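We are looking for people to come and do ordinary chores with us, slowly and more than once, so that we can find out how far machines have got with the same jobs. If you have ever folded a fitted sheet badly and thought a robot ought to be doing it, you are very much the sort of person we'd love to hear from!

The study is called **Selel** and is run by Heike Nolte and Jannik Thiele. We have a list of 70 chores, from pairing socks and wiping down a worktop to restocking a shop shelf and unpacking a crate of jars, and you would work through a handful of them in each session (with tea in between, and proper biscuits). Sessions last 3 hours and start at 9.30 in the morning.
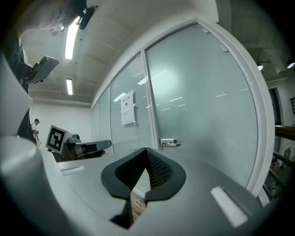

Can a robot do the housework yet?

Bits of it, on a good day and with someone standing by. Picking up one firm object and putting it down again is fairly well in hand, but a heap of damp towels is still a great nuisance, and so is anything in a drawer that sticks.

You needn't know the first thing about robots or computers. We would like a mixture of people, including anyone who has worked in a shop, a laundry or a kitchen, and we are just as pleased to have left-handers and people who take their time. You do need to be 18 or older and comfortable standing for a while, though do tell us if you would sooner sit, as many of the chores can be done at a table.

There are 12 places, and sessions begin in March. Travel is paid, and lunch is on us.

To put your name down, write a few lines to Venla Kemppainen at the Selel office, saying which chore you like least and which mornings suit you.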